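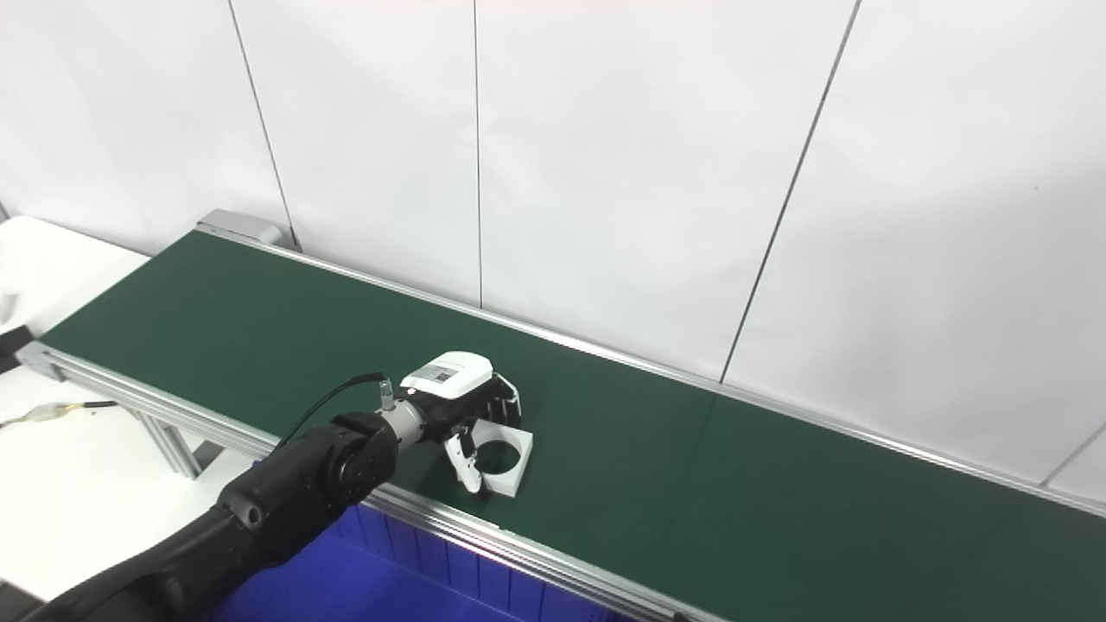 Posted by brolley in Work, Colours, Grievances | August | 4 comments

I have opinions about green now. I didn't have them before I took the Saturday job at Raltel, when green was a thing that happened to other people's bathrooms. But you stand beside a conveyor belt for long enough and you start to feel that whoever picked the colour owes you a conversation.

It's a deep green, the same all the way along, with a bit of sheen to it. Snooker table is what everyone says on their first day. I said it on mine and got the look I now give to others. My own position, after a winter of study, is that it's the green of a school blazer belonging to a school you didn't get into.

The belt starts down near the corner of the room, at a boxy grey metal housing where it wraps around and goes back under itself, and runs along the wall from there. Silver aluminium rail on the wall side, silver aluminium rail on our side. If you drop a biro over the far rail you have donated that biro. I've lost four, plus the lid of a lunch container that my household still brings up.

Saturday is returns. Raltel handles returns for a few online shops, the biggest being Vandeo, which sells homewares to people who then measure their homes. Our record is 826 parcels in a day, set the weekend after a cushion sale, and I would like it noted that a cushion never goes back in the bag it came out of. The customer has tried. You can tell from the sticky tape. I've opened bags with so much tape on them that the bag was more of a suggestion.

What you do is simple enough. Parcel comes along, you read the slip, you check the thing inside is the thing on the slip, and on it goes to the right pile. Cushions, lamps, the Rweyemamu side table (flat pack, returned half assembled by people who have clearly had a terrible evening). There's a code for each reason. Code 18 is "not as expected", code 19 is "changed mind" and code 22 is "other", and I've come to believe these are all the same reason at different levels of candour.

Somebody once ticked 22 and wrote "it's fine, I'm moving to Ballarat". I think of them often.

Before knock-off we clean. I like this bit more than I let on, because if they knew I'd be doing it every week. You get a spray bottle and a cloth and you start at the corner end by the grey box and work your way along. Green shows everything: lint, tape crumbs, the grey fluff that comes off cardboard. Then you do the rails, and then the legs, which are that slotted aluminium stuff, and the slots are where fluff goes to retire. I use an old toothbrush. The official method is "give it a wipe".

There's a bright blue ridged panel down below the near side as well, and I'd love to know who stood in that room with the green in front of them and said yes, blue, and make it the loudest one you've got. I've gone right off it and then come back around. Last month I caught myself in the paint aisle holding a green card next to a blue one. I put them back. Then I went back in and got them, and they're on the fridge.

The laundry is due for a repaint before the warm weather, so we'll see. I'm told I get one wall. If anyone has a good method for getting old tape residue off a jumper sleeve, leave it in the comments, and please don't say eucalyptus oil, I've tried it and I smelled like a cough lolly until Wednesday.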